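工单 243 万能空调遥控器无法控制卧室空调
产品：Callia 万能空调遥控器（米白色，机身印 UNIVERSAL A/C REMOTE）
提交人：Rin Shibata
受理：Stojan Leka
状态：已解决
优先级：普通

问题描述（提交人填写）
搬到 Lelgate 公寓以后，卧室空调的原装遥控器没有跟房子一起交过来，房东让我自己配一个。我手上有一个以前买的万能遥控器，一直和充电头、随身 Wi-Fi 这些小东西放在一个粉色盒子里。换了两节新电池，屏幕能亮，温度可以加减，对着空调按开关没有任何反应。空调本身是好的，用机身右侧的应急按钮可以启动，出冷风。
空调牌子是 Pelkonen，壁挂式，型号标签在机身底部，已经褪色，只看得清前半截。
已经试过：换电池，站近一点按，关灯按，按住设置键等它自动搜索。都不行。

09:40 Stojan Leka
您好，工单收到。先确认几件事：
一，按开关键的时候，屏幕上有没有出现发射信号的小图标。
二，用手机前置摄像头对着遥控器顶端，按任意键，看手机屏幕里有没有紫白色的闪光。有闪光说明红外发射管在工作。后置摄像头有的带滤光片，看不出来，请用前置。
三，自动搜索大概搜了多久，中间有没有松开或者按到别的键。
另外请拍一张遥控器正面的照片，我这边要核对是哪一版面板。两版的设置键位置不同，代码表也不通用。

10:15 Rin Shibata
图标有，按一下闪一下。前置摄像头里能看到闪光，不算很亮。
自动搜索按说明上写的做的，按住设置键直到数字开始跳，跳了一会儿空调没动静，我就松手了，没有计时。说明书找不全了，盒子底下垫着一张印满小字的纸，我还没细看是哪个产品的。
照片附上，遥控器就在盒子里，没有单独拿出来拍。

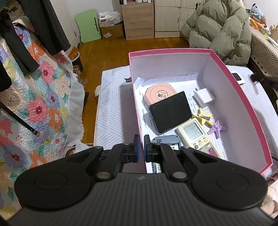 附件 1：放在粉色盒子里的遥控器，Rin Shibata 上传

10:52 Stojan Leka
照片收到。灰色屏幕在上，靠下的位置有红色和粉色的按键，是我们这边登记的新版面板。新版不用旧的三位代码，用四位代码。如果您之前照着旧说明输过三位数，遥控器会停在等待输入的状态，之后按开关发出去的还是出厂默认信号，空调不会有反应。
发射管有闪光，硬件先不考虑更换。

请按下面的步骤手动输入：
1. 取出电池，等两分钟，再装回去。这一步会清掉没输完的代码。
2. 按住设置键，屏幕上的数字开始闪烁后松开。
3. 用温度加减键调到 1000，按确认键。
4. 对准空调，按开关键。空调有“嘀”的一声即为匹配。
5. 没有反应就按一次温度加，换到下一个代码，再按开关键。Pelkonen 壁挂机的代码分成几段，第一段从 1000 开始。

请把试到的最后一个代码写在工单里，没成功也写，方便接着往下查。

11:30 Rin Shibata
第一段试完了，空调没有响。最后停在 1019。
按温度加的时候有两次按快了，可能跳过了个别代码。
还有一个问题，盒子里有一台随身 Wi-Fi，遥控器跟它放在一起会不会受影响？平时都是堆在一起的。

11:48 Stojan Leka
不会。遥控器走红外，随身 Wi-Fi 走无线电，互不干扰，关机放在一起没有问题。需要留意的是按键受压：盒子里如果有硬东西长期顶着某个键，电池会耗得快，设置状态也可能被误触。建议把遥控器正面朝上，单独靠一侧放，长期不用时取出电池。
第一段没有匹配的话，需要空调型号。麻烦看一下机身底部标签，能看清几位就写几位。如果打开面板能看到过滤网旁边的小标签，那张一般不会褪色。

13:05 Rin Shibata
面板打开了，过滤网左边有一张小标签，字是清楚的，型号最后两个字母是 KR。底部那张确实看不清。

13:20 Stojan Leka
KR 结尾的机型用的是另一家的控制板，代码不在第一段。已转给 Aranka Szilágyi 查代码表。

14:10 Aranka Szilágyi
查到了。KR 机型对应代码 1631，新版面板支持。请直接输入，不需要从头往上翻。长按温度加，数字会快进，接近 1600 时改成单按。
匹配后请依次试一下：开关、制冷、制热、风速、扫风。这个代码已知有一处差异，扫风键要按两下才生效，属于正常情况。

14:42 Rin Shibata
1631 可以了。按开关有“嘀”的一声，空调启动。
制冷正常，温度显示和空调面板上一致。风速三档都能换。扫风确实要按两下。制热现在天气太热，只切过去看了一下，面板图标变了，没有等它出热风。
定时功能没有试。

14:55 Stojan Leka
收到。制热图标能切换，说明信号是对的，入冬后如果不出热风，可以在本工单下回复重新打开。
定时由遥控器发送时长，空调自己计时，设好以后遥控器可以放回盒子里。
请把 1631 抄下来贴在电池盖内侧。换电池超过两分钟代码会丢失，需要重新输入。

15:10 Rin Shibata
已经用标签纸贴好了。可以关闭。

处理结果
原因：旧版三位代码不适用于新版面板；空调为 KR 机型，代码不在默认段内。
处理：断电清除设置，手动输入代码 1631。
更换零件：无
遗留：制热与定时未实测。
备注：在线代码表中 KR 机型缺一行，已提交 Dario Dal Bello 补录。

工单已由 Stojan Leka 关闭。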